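What the quote leaves out

Small shops are buying arms. Laundries, linen hire, a motel group or two. The price on the quote looks fine, the price at the end of the year doesn't, and most of the gap is stuff you could have written down in an afternoon.

Pludmont, the linen hire outfit, started its list in April with one line on it. Two arms, one bench. By the time the purchase order went out the list was a page and a half, and the arms weren't even the part people argued about.

They argued about the bench. Flakotell wanted 2,380 for a table with rails and brackets fitted. Gira quoted 900 for a plain top, rails extra, brackets extra, freight extra. Add it up properly and Gira came in over 2,000, with a day of somebody's labour on top. Pludmont paid Flakotell and moved on.

Then spares. Finger pads, cables, fasteners. Chornovol sells a kit but the lead time is 30 days, so order it with the arms, not after the first breakage. Same goes for power. Count your outlets before you sign, an electrician called in late charges like one.

Software support is the other sleeper. Ask if year two is in the price. Ask again in writing. One supplier told Pludmont yes on the phone and the paperwork said somthing else.

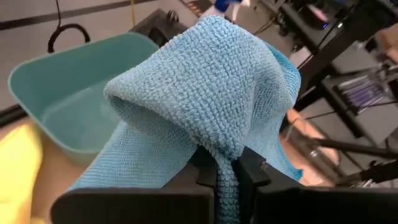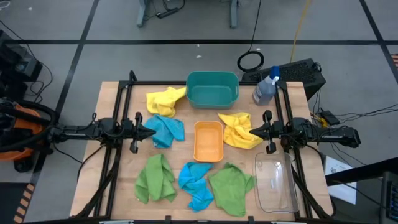
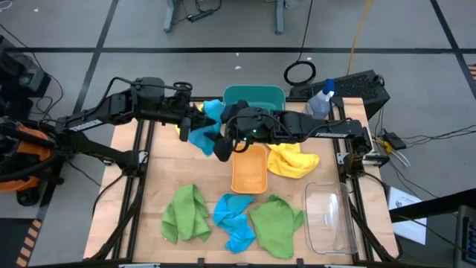 Cloths, bins and a pair of arms.

Consumables get the smallest line in any budget and they shouldn't. You need test stock, and you need more of it than you think, in the same fabric you'll run for real. Get colours too. With yellow, blue and green cloths on one wood top, like the six around the bins in the middle picture, a person across the room can tell which piece the arms are on. Bins are cheap so buy two sizes. Buy spare bins while your at it, and put them under the same code or accounts will send it back.

Floor space last. Measure the bench, then measure it again with the arms mounted and a person walking past. Pludmont budgeted for the footprint only and ended up renting the bay next door, a cost that sat in no column at all until October 31, 2018, when the first invoice for it landed. It's in the column now, under rent, with next year's increase pencilled in beside it.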